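## 4. Your first shift at the recording table

I packed gloves on the Kurkik line for years before I moved over to this job, so I'm writing this section the way I'd have liked to get it. If you've come across from packing, most of it will feel familiar (same gloves, same boxes, a lot more cable). What changes is that you're now showing the Erkholm cell how to pack, and the pace is yours, no matter what the line next door is doing.

People always ask me about hours. Recording counts as ordinary packing time on the roster, and you keep your grade. The small orders stay with us. The big repeat orders are the ones going to the cell, and I don't miss those at all, my wrists especially!

### Before you strap in

1. Sign on at the terminal and pick job **498**. If it shows 143, that's the old sock job, so back out and start again.
2. Have a drink and use the washroom now. Unstrapping halfway through a set means doing the wrist check over.
3. Pull your sleeves down to the wrist. I wear a flannel shirt all year for this, it stops the straps rubbing.
4. Put the left unit on first, then the right. Snug across the back of the hand, and you should still be able to make a loose fist.
5. Turn each marker so it faces up, and don't touch the printed side. Greasy fingerprints are my number one cause of lost tracking.

> **Caution:** Keep the cables on your side of the table and let them drop off the near edge. If one goes tight when you reach, stop and get more slack. Don't yank it.

### Setting out the pair

6. Put an open box on your left, inside facing up. A bit of a crumpled rim is fine, the cell has to cope with those too. Swap it if the floor of the box is torn.
7. Lay the gloves next to each other in the middle, flat, fingers away from you, cuffs toward you.
8. Rest both hands on the table, palms down, and hold still until the tone.

> **Note:** Don't fuss over perfect spacing. I used to line mine up like cutlery, and Zurholm support asked me to quit it. They want gloves set down the way a real packer sets them down, so a little crooked is welcome.

9. After the tone, pack the pair as you normally would. If you fumble, finish anyway and press **Keep**. Fumbles are useful, and no one at Ní Chonaill grades you on them. We got that put in writing in February, and the letter's pinned beside the terminal if you'd like to read it. 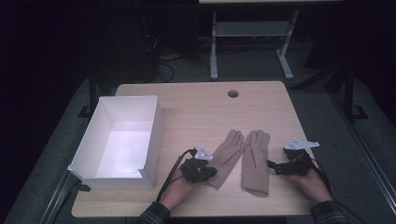
10. Do 5 pairs, then take both units off and have a proper stretch before the next set.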